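브린다인 아키텍처

브린다인(Brindine)은 야스테로(Jastero)가 설계한 64비트 프로세서 마이크로아키텍처이다. 저전력 서버와 네트워크 장비, 소형 워크스테이션을 겨냥해 만들어졌으며, 한 다이 안에 성격이 다른 두 종류의 코어를 두고 이를 하나의 링 버스로 묶은 구성이 가장 큰 특징이다. 코드명은 개발 초기에 쓰던 시험용 보드의 이름에서 왔다. 후속 설계인 빌스테드(Vilstead)와 명령어 수준에서 완전히 호환되며, 두 설계를 합쳐 '브린다인 계열'이라고 부르기도 한다.

개요

브린다인이 나오기 전까지 야스테로의 제품은 단순한 순차 실행 코어에 머물러 있었다. 전력 소모는 훌륭했지만 단일 스레드 성능이 늘 아쉬웠고, 컴파일러가 아무리 애를 써도 메모리 지연 앞에서는 코어가 멈춰 서기 일쑤였다. 브린다인은 이 약점을 정면으로 파고든 설계다. 비순차 실행을 처음 도입하면서도 전력 예산은 이전 세대와 같은 수준으로 묶어 두었는데, 당시 회사의 규모를 생각하면 참으로 대담한 목표였다!

최상위 모델은 코어 24개를 탑재한다. 이 가운데 16개는 고성능 코어이고 나머지는 면적을 줄인 효율 코어이다. 두 코어는 같은 명령어 집합을 지원하므로 운영체제가 스레드를 자유롭게 옮길 수 있다. 당연해 보이는 이 성질을 지키려고 설계진은 효율 코어에도 벡터 연산 장치를 온전히 넣었고, 그 대신 실행 폭을 절반으로 줄여 한 명령을 두 번에 나누어 처리하게 했다.

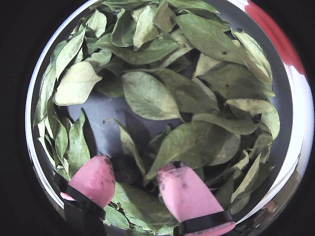

개발 과정

개발은 수석 설계자 타마라 본다르추크가 이끌었다. 본다르추크는 처음부터 분기 예측기에 많은 면적을 배정하자고 주장했고, 캐시를 더 키우자는 의견과 오래 맞섰다. 결국 예측기 쪽으로 결론이 났지만 캐시 담당이던 필립 스타시우는 물러서는 대신 2차 캐시의 교체 정책을 새로 짰다. 이 교체 정책은 브린다인에서 가장 사랑받는 부분 가운데 하나다. 한 번만 읽고 버리는 데이터를 일찍 알아채 내보내는 방식인데, 회로는 놀랄 만큼 작으면서 데이터베이스 작업에서 뚜렷한 효과를 냈다.

링 버스는 이호르 파나시우크의 작업이다. 초기안은 격자형 연결망이었으나 배선층이 부족해 포기했고, 서로 반대 방향으로 도는 두 개의 링으로 바뀌었다. 요청은 두 방향 가운데 짧은 쪽을 골라 이동한다. 코어 수가 늘어나면 링은 격자보다 불리해지기 마련이지만, 브린다인의 규모에서는 지연 시간이 고르고 검증도 훨씬 쉬웠다. 첫 시제품은 6월에 나왔고, 전원 관리 장치의 초기화 순서에 오류가 있어 일부 마스크를 고친 뒤에야 양산에 들어갔다.

제품군은 2019년 3월 24일에 공개되었다.

구조

프런트엔드는 명령어를 가져와 디코딩한 다음 마이크로 연산 캐시에 저장한다. 이 캐시에는 마이크로 연산 4,000개가 들어가며, 반복문 대부분이 여기서 해결되어 디코더의 전원을 내릴 수 있다. 전력 측면에서 얻는 이득이 무척 크다. 디코더가 잠든 동안에도 분기 예측기는 계속 앞서 나가며 다음에 필요한 줄을 미리 불러온다.

분기 예측기는 길이가 다른 여러 이력표를 동시에 조회하고 가장 긴 이력에서 일치한 결과를 채택한다. 간접 분기에는 별도의 표가 있다. 스크립트 언어의 인터프리터처럼 점프가 잦은 프로그램에서 이 별도 표가 진가를 발휘하는데, 이전 세대 사용자들이 가장 반긴 변화도 바로 이 부분이었다.
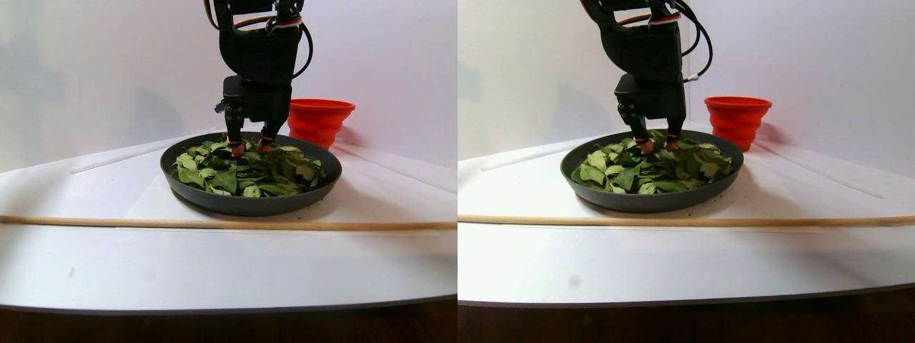 실행부에서는 정수 연산과 부동소수점 연산의 스케줄러가 나뉘어 있다. 레지스터 이름 바꾸기 단계에서 단순한 복사 명령은 아예 실행 장치로 보내지 않고 처리한다. 적재와 저장은 순서를 바꾸어 실행할 수 있고, 주소 충돌이 잦은 명령은 작은 표에 기록해 두었다가 다음번에는 앞선 저장이 끝날 때까지 기다리게 한다.

메모리 제어기는 다이 안에 통합되어 있으며 오류 정정 기능을 모든 모델에서 지원한다. 보급형 제품에서도 이 기능을 막아 두지 않은 결정은 소규모 서버를 직접 꾸리는 이용자들에게 큰 호응을 얻었다. 입출력은 별도의 칩이 맡는다. 이 칩은 로마니우크(Romaniuk)라는 이름으로 따로 개발되었으며, 빌스테드에서도 거의 그대로 쓰인다.

전력 관리

브린다인은 코어마다 독립된 전압 조절기를 갖는다. 유휴 상태는 얕은 단계와 깊은 단계로 나뉘고, 깊은 단계에 들어간 코어는 레지스터 내용을 링 버스 옆의 작은 보존용 메모리에 옮긴 뒤 전원을 완전히 차단한다. 깨어나는 과정 역시 전용 회로가 담당하므로 운영체제의 개입이 필요 없다. 깊은 유휴 상태에서 복귀하는 데 걸리는 시간은 전작의 약 2분의 1이다.

부하가 갑자기 몰릴 때 전압이 순간적으로 떨어지는 현상에 대한 대책도 흥미롭다. 각 코어의 감지 회로가 전압 강하를 포착하면 클록을 잠시 늘려 오동작을 막고, 전압이 회복되면 원래 주파수로 되돌린다. 그 덕분에 평소 전압에 넉넉한 여유를 두지 않아도 되며, 같은 주파수를 더 낮은 전압에서 유지할 수 있다.

소프트웨어 지원

컴파일러 지원은 수하 마잘리가 맡았다. 마잘리의 팀은 실리콘이 나오기 전부터 시뮬레이터의 출력을 바탕으로 명령어 지연표를 만들었고, 출시 시점에는 최적화 옵션이 이미 공개 저장소에 올라와 있었다. 지연표와 함께 배포된 해설서는 읽는 재미가 상당하다. 어떤 명령 조합이 융합되는지, 어떤 정렬에서 손해를 보는지가 짧은 어셈블리 코드와 함께 꼼꼼히 적혀 있어 지금도 마이크로아키텍처를 공부하는 사람들이 즐겨 찾는다.

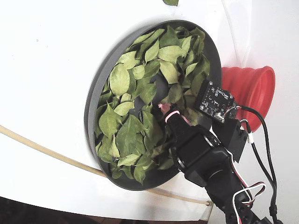 운영체제 쪽에서는 스케줄러가 문제였다. 초기 커널은 두 종류의 코어를 구별하지 못해 무거운 작업을 효율 코어에 올려 두는 일이 있었다. 이를 해결하기 위해 각 코어의 상대 성능을 펌웨어 표로 알려 주는 방식이 채택되었고, 이후 갱신에서는 스레드별 실행 통계까지 참고하게 되었다. 구형 펌웨어를 쓰는 보드에서는 이 표가 비어 있으므로 먼저 펌웨어를 올려야 한다.

평가

출시 직후의 평가는 단일 스레드 성능의 향상에 집중되었다. 평론가 에우게니우시 빌친스카는 브린다인을 두고 "작은 회사가 교과서에 실릴 만한 예측기를 내놓았다"고 썼으며, 특히 컴파일 작업과 웹 서버 부하에서 보인 고른 응답 시간을 높이 샀다. 반면 넓은 벡터 연산을 오래 이어 가는 작업에서는 주파수가 눈에 띄게 낮아진다는 지적이 있었다. 효율 코어가 섞인 환경에서 병렬 작업을 균등하게 나누면 느린 쪽을 기다리게 되는 점도 약점으로 꼽혔다.

후속 설계

빌스테드는 브린다인의 실행부를 넓히고 효율 코어의 벡터 장치를 고성능 코어와 같은 폭으로 키운 설계이다. 링 버스의 기본 구조는 유지하되 정거장 사이의 배선을 짧게 다시 배치했다. 분기 예측기의 이력표도 늘어났으나 스타시우의 캐시 교체 정책은 손대지 않고 그대로 이어받았다. 소켓은 브린다인과 같지만, 기존 보드에서 사용하려면 전원부가 빌스테드의 순간 전류 규격을 만족해야 한다.

같이 보기

비순차 실행
분기 예측
링 버스
마이크로 연산 캐시
동적 전압 및 주파수 조절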